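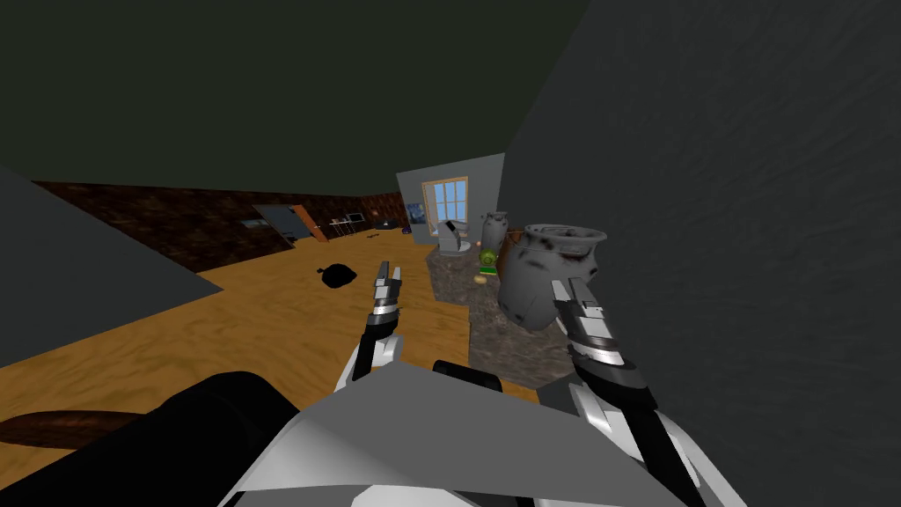

Fig. 3. Room with the inside door left partly open.

9 Nov 2019, by Neusa Portela

SECTION 4: Setting up the Tastside room dehumidifier

Do this before the first run. Takes a while, mostly waiting.

1. Unit upright for four hours first if it came on its side. No shortcuts, the oil has to drain back.
2. Pick the spot. Hard level floor, clear space on all sides. Not on a rug.
3. Outside doors and windows shut. Inside doors open if you want it to pull from the next room too, shut if not.
4. Slide the tank in till it clicks. No click, no start.
5. Plug straight into the wall. No extension cords.
6. Press POWER, then set humidity to 50. Leave it there for the first week.

NOTE: Fan runs on a bit after the compresser stops. Normal.

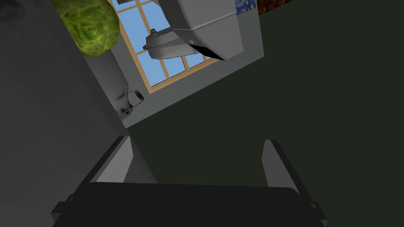
Kitchens are harder going. Steam from pots will send the reading way up, so wait until cooking is done before you judge it. Keep the unit well away from the stove and the sink. Produce left out on the counter wilts quicker in dry air, put it in the fridge.

CAUTION: Never tip the unit to empty it. Pull the tank, pour, wipe the float, put it back.

7. Filter: rinse every 125 hours of run time. Let it dry fully before it goes back in. Order part 223 if its torn.
8. Drain hose (optional). Must slope down teh whole way. Any loop and it backs up.

If the light blinks red, see Section 6. If it still blinks after a reset, unplug and call Kha Tăng at the service desk.

Mikbridge Home Air, Berkberg | Contact | © 2019 Mikbridge | Back to top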